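Does a hallway really need a "capsule" shelf?
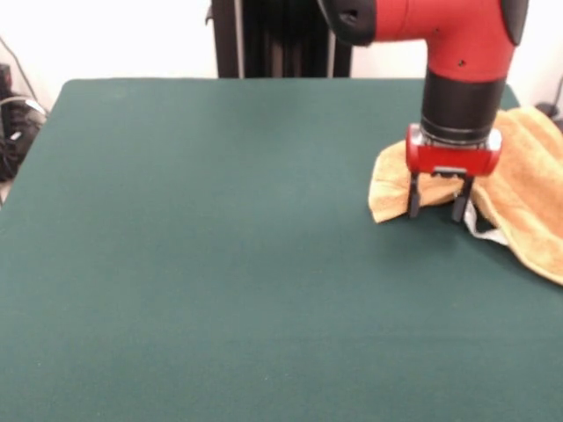 Issue 53, page 42

Tùng Âu has been styling other people's hallways for long enough to have opinions on umbrella stands. I went to see him at his shop in Alamwood with a question that had been bothering me since spring: why is everyone being told to take everything off their shelves and put back three objects and a sprig of something?

"It's called editing," he said. I said it used to be called tidying up.

He took that well enough. The capsule shelf, as he teaches it in his evening classes, starts with a bare ledge near the front door. You pick a tall thing, a low thing and a thing that changes with the season. In September that means seed heads or a bowl of conkers. "People think they need to buy more," he said. "I spend half the class telling them to go home and look in their cupboards."

Fine, but the class itself costs 42 pounds, and the starter box from Tzanetos that he keeps by the till isn't free either. I asked what was in it. A candlestick, a stoneware dish, some ribbon and a card explaining where to put them.

"The card is the bit people like," he said. "You'd be surprised how nervous they get."

I wasn't wholly persuaded. My own hall shelf holds keys, a torch, post for the previous owners and a china dog, and I can find all of it in the dark. Where does the post go on a capsule shelf?

"In a drawer."

And if there's no drawer?

He thought about this for a while. "A basket, then. Under the shelf." So the shelf is lovely and the mess is now on the floor, where I will kick it. He laughed, but he didn't argue.

We got on better over paint. Tùng has no patience with the chalky finishes that every magazine was pushing last year, and says the Futemell one he tried marked every time a coat brushed past it. He has gone back to plain eggshell. "Two coats, and wipe it with a cloth. I don't care if it's boring." On this I'm with him completely.

He is also rude about wall stickers, fake eucalyptus and those wooden signs with words on — he once took down 11 in a single house — and he thinks most mirrors are hung too high. Hold it where you can see your chin, he says, and mark the wall before you let go.

Before I left he made me up a bunch of dried grasses, tied with brown string, for nothing. They've been next to the china dog for a fortnight and are dropping bits on the post.

The next hallway class is on 29th August, upstairs at Wustex Yard. Bring a photo of your shelf and one object you'd be sorry to lose.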